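Tanden Research Institute
Research Software Engineer, Manipulation Planning and Evaluation

14 shares
3 comments

The Tanden Research Institute invites applications for the post of Research Software Engineer in its Manipulation Planning group. The post is full-time and is offered for a fixed term, with the possibility of renewal subject to funding. The successful candidate will be expected to take up the appointment in October.

The group develops software that enables robot arms to handle everyday household goods in cluttered spaces. Its planner, Dundumeck, receives an estimate of the objects on a work surface and returns a sequence of arm movements together with a grasp for the chosen item. Before any release is run on hardware, it is tested in simulation against a fixed library of 2,480 kitchen layouts. Each layout is attempted under several lighting conditions and with small changes to the starting position of the arm.

The person appointed will take charge of the simulation and evaluation tools. At present a full evaluation run is slow to set up, and the reports it produces are difficult to compare from one release to the next. The group wishes to see both matters put right within the first year of the appointment.

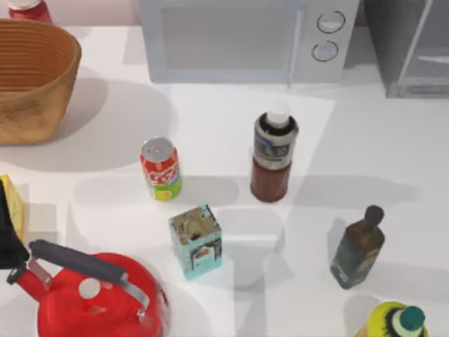 Principal duties are as follows. The post holder will maintain the scene generator and its collection of object models; extend the collision checker so that handles, spouts and narrow bottle necks are treated with proper care; and write automatic tests for the perception module, with particular attention to objects that are only partly in view. The post holder will also assist research staff in moving tested code from simulation to the two arms in the Baldursdóttir Laboratory, and will keep the written guidance for outside users up to date.

Candidates must hold a degree in computing, engineering or a related subject, or have equivalent experience. They must be able to show sound working knowledge of C++ and Python, and must have contributed to a shared code base over a sustained period. Experience of motion planning, physics simulation or camera calibration is desirable. Previous work with robot hardware is not required, and training will be given.

The post is based at the Institute's Dillico site. Staff may work from home for up to two days each week by agreement with the head of group. A relocation allowance of up to £3,720 is available to staff moving from outside the region, and a further £1,000 each year is set aside for conference travel and training.

Applications should consist of a curriculum vitae, a covering letter of no more than two pages, and a link to, or copy of, a piece of software written mainly by the applicant. Shortlisted candidates will be asked to complete a practical exercise lasting 70 minutes, followed by an interview with members of the group.

Informal enquiries may be addressed to Vasylyna Dmytriv, Head of Manipulation Planning, through the Institute's recruitment office. Applications received after the closing date shown on the recruitment portal will not be considered.

14 shares
3 comments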